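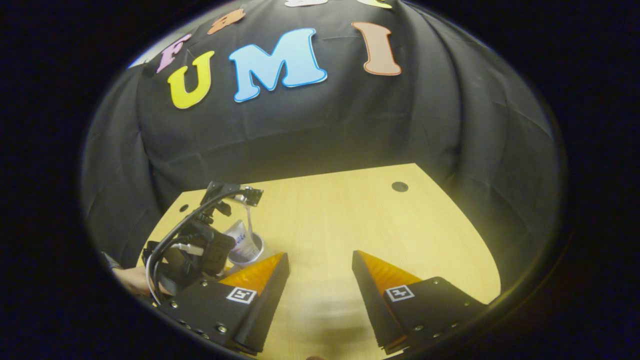
Give me a plain black cloth and a bag of foam letters and I will happily lose an entire afternoon. I've been making backdrops for market stalls, school concerts and one very windy engagement party for years now, and I still get a little thrill when the cloth goes up and a tired old corner suddenly looks like somewhere you'd want to stand.

Black is my favourite colour to work on, by a long way. White shows every crease and every grubby thumbprint, and patterned fabric fights with whatever you stick on it. Black just sits back and lets the letters have all the fun. A big pale blue M on black looks good enough to eat! Same goes for a fat yellow U, or a salmon-orange I leaning over a bit like it's had a long day. Put a white border on each one and people can read it from the other side of the hall.

I learned most of this from Lerato Rampersad, who ran the craft table at the Foltedmont winter fair when I first moved here. She looked at my very neat, very straight row of capitals and said, "Are you opening a bank?" Then she pulled half of them off and put them back crooked. (She was right, and I sulked all the way home.) These days I run my letters in a loose curve across the upper part of the cloth and make one of them much bigger than its neighbours. Mixing the sizes hides a multitude of sins, too, like when you've run out of large vowels and have to use a titchy one.

My foam comes from Pandus, the discount shop on the main street in Foltedmont, where a 35-piece alphabet bag never has quite the word you're after. I buy two. I've stopped worrying about leftovers, which go into a biscuit tin and come out again when a top corner looks bare. A stray pink letter off to the side doesn't have to spell anything.

Now, the cloth. You want far more of it than you think. Mine was cut from the end of a roll Dumisani Nkuna had left over after curtaining the stage at Ngcobo Hall in February, and it's heavy enough to fall in soft folds instead of flapping about. I let it drop well down both sides of the table so you don't get a sliver of wall or somebody's handbag peeking through. Don't iron it to death, either. A few creases catch the light nicely, and a dead flat sheet of black can look like a switched-off telly.

As for what goes in front, I'm a fan of pale wood with nothing over it. I used to put tablecloths on everything – frilly ones, I'm sorry to say – and all it did was drag the eye down. A light beige top with a bit of grain showing makes a lovely calm strip under all that colour, and rounded sides are kinder to hips in a crowded room. If your table has holes in it for cords, leave them be, or pop a jar of pencils over one.

Warm bulbs, please. I tried a cool white lamp at the Plernico open day and the whole stall looked like a dentist's. Under a yellowish light the wood glows and the oranges come right up. Next on my list is a banner for my nephew's birthday, and he has asked for his full name, which has three Es in it. Back to Pandus I go.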